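Drallik > Woodworkers > Meetings > Minutes

Search this site Enter keywords Go

9 Jun 2019, by the minute keeper

Minutes of the members' meeting, Drallik Woodworkers

The meeting was opened in the machine room at ten o'clock. Most of the bench holders were present. Two members sent a message that they cannot come, and one member arrived during item 2. The minutes of the last meeting were read and accepted with one correction: the router table fence was adjusted by the Kadisum group and not by the evening group, as it was written.

1. Band saw

The big band saw does not cut straight since the last change of blade. When you follow a line, the blade goes to the left, and at the end of a long cut you must push the board sideways to stay on it. One member checked the upper guide and found it was set too far back from the teeth. Another member thinks that the blade itself is dull on one side, after someone cut a board with a nail in it. Both can be right.

It was agreed to put a new blade first and then to set the guides again from the beginning, and to make a test cut in scrap pine before anybody uses the saw for good wood. We will order 6 blades from Kidov, of the same width as now. A member asked if we can try a wider blade for resawing. The answer was that the wheels are too small for it and the blade would break early. This question was closed.

The tension must be released by the last person who uses the saw in the day. This is already written on the door of the machine, but the paper has become very dirty and it will be printed again.

2. Serving boards for the Kadisum market

We have a request for serving boards, to be sold at our table in the market. Last time we made long strips of maple and walnut glued side by side. They sold well, but a few came back with an open joint near the end. The discussion was mostly about the glue-up. 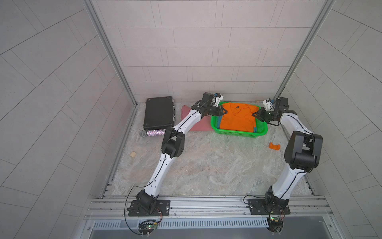 The new boards will be made from short blocks and not from full strips, so that we can use the offcuts from the rack. There was a long talk about how to arrange the blocks. If all the end joints come in one line, the board is weak in this line and it also looks poor. The majority wants the rows to be shifted, the way the pale gray tiles on the back wall go in offset rows, and one member likes also how the thin light lines between the tiles make the pattern easy to read, and proposed a thin strip of maple between darker blocks. Others said that the thin strips will move in the clamps and take too much time. We will make one board with strips and one without, and compare them at the next meeting.

For the glue-up it was repeated that the faces must come directly from the jointer or the hand plane, and be glued the same day. Burn marks from the table saw must be removed before glue. Please do not close a bad joint by force of the clamp. It will hold for the winter and then open, which probably happened to the boards that were returned.

The member with the drum sander offered to flatten all boards in one session. He asks that everybody scrapes away the hard glue before, as it destroys his paper. Accepted with thanks.

3. Finish

Some of us use mineral oil, some use oil with wax, and one member uses shellac. For the market all boards should have the same finish, so the buyer can get one clear instruction how to take care of it.
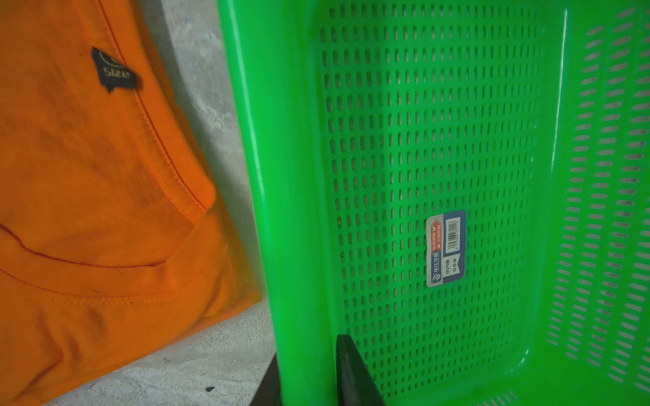
The shellac was refused for this purpose because it does not like hot dishes and alcohol. Between the two others the vote was close, and the oil with wax was chosen. The first coat will be put on generously and wiped after twenty minutes. The surface is then wetted slightly before the last sanding, not after, to raise the grain. (This order was first written wrong on the whiteboard: the wetting and last sanding come before any oil. Please correct your notes.)

The last sanding is with grit 300 or close to it. A member remarked that our shop sells 280 and 320 and nothing in between. Either one is good.

Oily cloths must be hung open outside on the wire, each one alone. In January a heap of them was found in the bin under the bench. The rule is old and everybody knows it, so it was asked to be noted here again.

4. Dust collector

The offer from Koo for the new filter and the new motor bearing is 1,238 in total, with fitting. The meeting found it high. It was asked if we can fit the bearing by ourselves and buy only the filter. Two members have experience with it and will open the housing to see how it is mounted. If it is a press fit we leave it to Koo.

Until then the collector may be used with only one gate open. With two gates the pull is too weak and the planer is blocked with shavings. The gate of the lathe is broken and stays closed with tape. 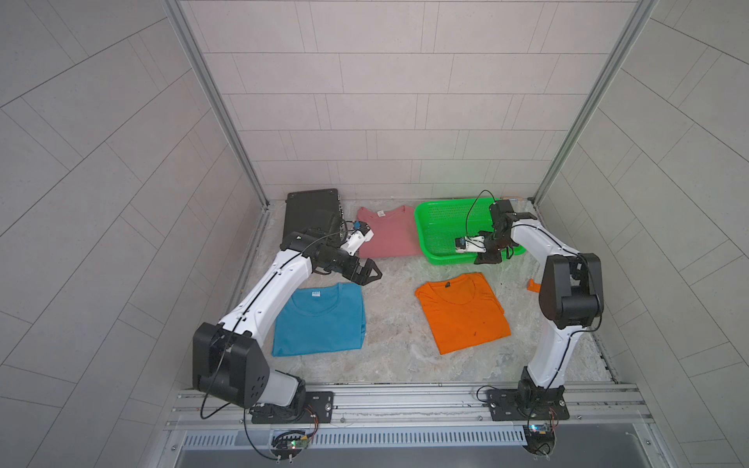
5. Wood rack

The rack is overloaded on the left side and the lowest arm is bent. All boards without a name and date will be moved to the common pile after the next meeting. Pieces shorter than a forearm go in the offcut boxes, sorted by light wood and dark wood. Please do not put plywood there, and also no wood with paint.

The ash from the Kidov sawmill has been drying under the roof. It was measured with the moisture meter and shows 9 percent in the outer boards. The boards inside of the stack were not measured, and nobody should take from it before this is done.

6. Other points

The sharpening evening continues as before. Bring your own stone if you have one, as the shop stones are hollow in the middle and must be flattened first.

A member asked for the small marking gauge which disappeared from the tool wall. It has a brass screw and a pencil line on the stem. If you find it in your drawer, please hang it back.

The question of lockers was moved to the next meeting for lack of time.

The meeting was closed at noon. Corrections to these minutes can be given in writing at the tool wall.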